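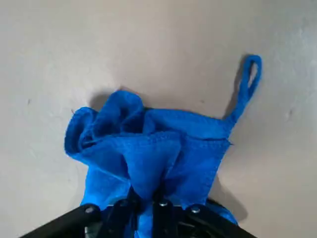
Adult swimming classes at Turnulstead Pool: your questions

I get a lot of emails before each term starts, and most of them ask the same handful of things (often with an apology at the front, which you really don't need!). I've gathered my usual replies on this page. If yours isn't covered, write to me through the contact form and I'll get back to you, usually in the evening once the kids' squads have gone home.

I can't swim at all. Is there a class for me?

Yes, and it's the one I love teaching most. The beginners' class is for people who have never learnt, people who learnt a little at school and have forgotten the lot, and people who had a nasty fright somewhere along the way and haven't been back in since. We start in the teaching pool, where you can stand up at any point and the water comes to about chest height on me, and I'm not tall. The first session is mostly getting your face wet, blowing bubbles and having a bit of a float while holding on to the side. If you spend the whole of it sitting on the steps with your feet in, I'll still call that a good start and I'll come over for a chat.

How big are the groups?

I take five people in beginners and a few more in the improvers' class, where everyone can already get themselves from one end to the other. I've been asked to squeeze in an extra friend or cousin more times than I can remember, and I do have to say no, even when it's a lovely cousin. With beginners I'm in the water with you the whole time and I need to be able to reach everybody.

Which class should I choose if I can swim a bit?

Have a think about whether you could swim 25 metres without stopping, in any style you like, dog paddle included. If you could, even slowly and puffing, try improvers. If you'd be grabbing the lane rope halfway, come to beginners for a term and we'll move you up when you're ready. Plenty of people swap after the second week, in both directions, and as long as there's room there's no charge for it.

What should I wear?

Whatever you feel comfortable in, provided it's made for swimming. Rashies and leggings are fine, full-length swimwear is fine, board shorts are fine although the very baggy ones drag a bit and make kicking harder work than it needs to be. Please no cotton t-shirts over the top, as they get heavy. Goggles are well worth having and you don't need to spend much. The kiosk sells a basic pair, and I keep a tub of spares you're welcome to borrow while you work out what fits your face.

What else do I need to bring?

A towel, a water bottle, and a padlock if you want to use a locker. Thongs or slides are handy for the walk from the change rooms, where the floor is that old pebbly concrete that everyone of a certain age in this town remembers. In winter I'd add a beanie and something warm for afterwards – the pool is heated but the car park certainly isn't.

Do I have to put my head under?

Not until you want to. I will encourage you, and I'll probably encourage you again the week after, as breathing out into the water is what makes everything else easier. But I have never pushed anyone under and never will. Some people do it on their first night and some take most of the term.

Is there anywhere private to change?

There are individual cubicles in both change rooms and a separate family and accessible room with a bench and a shower, just past the kiosk. Ask at the desk for the key. If you'd feel better arriving with your bathers already on under your clothes, lots of people do.

Will there be other people in the pool watching?

The teaching pool is ours for the whole session, and the blinds on the foyer side are kept down. The main pool is open to the public during improvers, and we have two lanes roped off. The lap swimmers are far too busy with their own laps to look at us. Partners and parents are welcome to wait in the foyer, but I ask them not to sit poolside during beginners.

I have a health condition. Can I still come?

Very likely, but please tell me about it on the enrolment form, and have a word with your GP first if you have a heart condition, epilepsy, or anything that affects your breathing. Asthma is common in my classes and I just ask that your puffer comes out to the poolside with you and doesn't stay in your bag. If you're pregnant you're very welcome. If you've had a tummy bug, please stay home until you're properly over it, and I'll thank you on behalf of everyone.

How do I get there?

The pool is at the bottom of Ulov Street, next to the bowls club. The car park fills up when there's netball on, so in season I'd try the gravel area behind the library and walk down, and the path is lit. The bus stops at the top of the hill.

What happens if I miss a week?

Send me a message before 4 in the afternoon if you can. I keep one make-up session at the end of each term for anybody who has missed a class, and if you let me know you'll have a place in it. I can't give refunds for single missed classes, but if something serious comes up and you have to stop altogether, talk to me and we'll sort something out.

How long will it take me to learn?

I wish I could tell you! One gentleman swam a full 50 metres at the end of his first term. Another lady took three terms to let go of the wall, and she now swims most mornings before work. Coming along for a quiet practice between lessons helps more than anything I can say from the shallow end.

When can I enrol?

Term 1 enrolments open in December, at the pool desk or through the form. Beginners tends to fill first. If it's full, put your name on the waiting list anyway, as there's nearly always somebody whose shifts change.

Celeste Jara
Adult classes, Turnulstead Pool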